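Inside the fridge problem: a talk with the planning lead at Fikance

The first thing the planning lead at Fikance wants to talk about is shelves. We had arranged to discuss motion planning in general, and I had a page of questions on that, but we were barely connected before she was telling me how much she loves a refrigerator.

"A table is easy," she said. "You come in from above, you have the whole sky to work with. A fridge has a ceiling every few inches. Your gripper might have plenty of room and your elbow has none, and the elbow is the part that hits the door."

Fikance is a small software company that writes planning and control code for robot arms in home kitchens. It doesn't build arms. What it makes is Emach, a planner that takes a goal such as "bowl from the middle shelf to the counter" and works out how every joint should move to get there. Emach runs inside a simulator the team calls Pugh, where a whole kitchen can be reset in an instant and nothing needs mopping up afterward.

She has been on the project from the beginning, when it was a single script and a model of one shelf. The script is still in the repository. She opened it for me while we talked and laughed at her own comments in it.

"It says 'fix later' at the top," she said. "We did fix it! It just took until the following February."

The early version planned for the hand alone and let the rest of the arm follow. That worked fine in open space. In the refrigerator, it produced paths where the fingers got neatly to the food and the forearm went straight through a shelf. So the team turned it around. Emach now checks the full arm at every step along a path, each link wrapped in a simple rounded shape that is quick to test against walls, doors and bins.

"People expect us to use really detailed models for that," she said. "We tried. It was beautiful and it was slow. A fat capsule around each link gets you nearly everything, and then you only bring out the detailed model when something is within 20 millimeters of touching. I still get excited about that trick, and it's older than I am."

I asked how they know when a plan is good. She keeps a test suite of 1283 reaching problems, all in the same kitchen, with the doors at different angles and the food in different spots. Every change to Emach has to get through the suite before it is merged. A full run takes 40 minutes, long enough for lunch (she says the team has started planning merges that way).

Most of the problems involve two places, the refrigerator and the counter by the microwave. It's the trip between them that interests her most, as the arm has to fold itself up, back out past the doors and open up again on the other side.

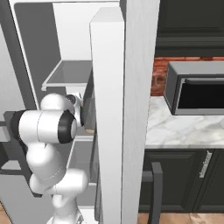
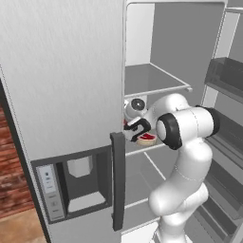
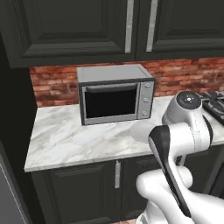
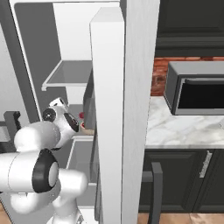 Simulated views of the arm at work in the kitchen, at the refrigerator and, in the third, at the counter.

"Backing out is where you find out whether your planner is any good," she said. "Going in, the hand is the only new thing in the space. Coming out, you may be carrying something, and now the thing you're carrying is part of the robot. It has edges. If it's a bowl, it also has an opinion about which way is up."

That last part is handled by a rule in Emach that limits how far a held object may tilt. At first, the limit was the same for everything, which made the planner treat a carton as carefully as a bowl of soup. It turned down perfectly good paths. Now the limit comes from the perception side, where a separate module named Drelari looks at the camera views and gives each object a rough class: open on top, closed, soft, or unsure.

"Unsure is my favorite class," she said. "We fought over it for ages. Some of us wanted Drelari to always commit. But if it commits and it's wrong, the planner happily tips something over. If it says unsure, the planner goes gently, and it loses a second or two. I'll take that trade every day of the week."

Views from more than one spot help a lot, she explained. From any one camera, the arm hides part of what it is reaching for, and the closer it gets, the more it hides. Drelari keeps a memory of what it saw before the arm moved in, and trusts that memory a bit less with each passing moment. Getting the rate of that right took 3578 logged runs and, she admits, a lot of staring at plots.

What still goes wrong? She answered this one with real pleasure. Glass shelves are a pain for depth sensing on real hardware, so the team adds fake gaps and noise to the simulated depth to make Emach suffer a little in advance. Door bins are another problem. They swing with the door, and for a while the code stored them as part of the refrigerator body, which meant the arm was carefully avoiding bins that had moved somewhere else.

"It was avoiding ghosts," she said. "Very smooth, very polite motion around absolutely nothing. I watched it for an hour before I caught on."

The fix was a few lines. Each bin now belongs to its door, and when the door's angle changes, everything attached to it goes along. She showed me the commit. The message reads, in full, "bins are on the door."

For people who want to get into this kind of work, she suggests starting with one shelf and one object and drawing the whole arm at every step, even when it clutters the screen. She also thinks newcomers should write the replay tool first, before the planner. Hers lets her drag a slider back and forth through any run and see which link came closest to what, and she uses it more than anything else she has written.

Next on her list is letting Emach change its mind partway through a reach. At the moment, if Drelari revises its guess about an object, the arm stops and plans again from a standstill. She wants the new path blended in while the arm is still moving, and has a branch where it works on the counter.

"In the fridge, it's a mess," she said. "Give me a couple of months. I have some ideas about the elbow."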